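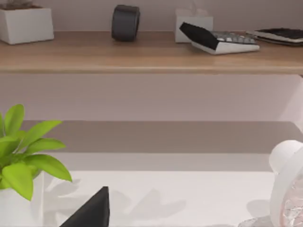
*L'étagère en bois, sur le mur rose mauve.*

Je suis allé en mai aux portes ouvertes de Tivetti, une maison qui fabrique des savons et qui s'est installée dans l'ancienne filature Chacko. J'habite la région depuis quatre ans et je n'avais encore jamais vu comment on fait un savon.

La visite commence à 14 h, par groupes de 17 personnes. Notre guide était Kamil Malý, le responsable de la production. Il parle lentement, ce que j'ai beaucoup apprécié, et il répète les mots techniques.

## L'atelier

On entre d'abord dans la salle des huiles. L'odeur d'olive est très forte, presque désagréable pendant les premières minutes, et ensuite on s'habitue. M. Malý nous a expliqué la saponification à froid : l'huile et la soude sont mélangées, puis la pâte est versée dans des moules. Elle y reste deux jours. Après le découpage, les savons sèchent pendant six semaines dans une pièce ventilée.

La maison produit presque 3 000 savons par mois. Le découpage se fait encore à la main, avec un fil tendu. Une dame de notre groupe a voulu essayer et son morceau pesait 102 grammes, donc deux grammes de trop. On le lui a offert.
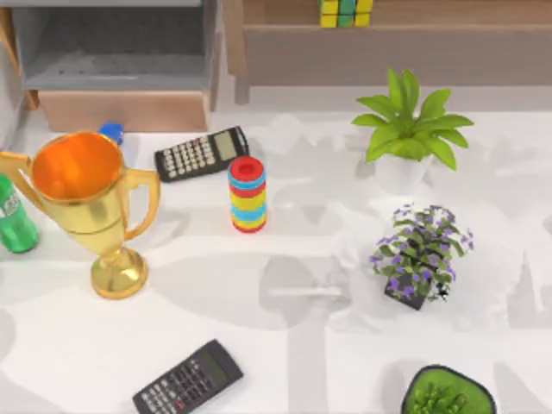 Après l'atelier, nous avons pu poser des questions à Venkatesh Warrier, qui compose les parfums. Il travaille surtout avec la lavande, le vétiver et l'écorce d'orange. Je lui ai demandé pourquoi le savon à la rose coûte plus cher que les autres, et il m'a répondu que l'huile essentielle représente, pour celui-là, plus de la moitié du prix.

## Informations pratiques

- Visite gratuite, durée 1 h 30, réservation par téléphone.
- Le bus Tisotach s'arrête devant la grille, mais il passe seulement toutes les 20 minutes.
- Les enfants sont admis à partir de huit ans.
- Prévoir des chaussures fermées pour l'atelier.

J'ai acheté trois savons au vétiver et un à l'orange. La boutique ferme à 18 h.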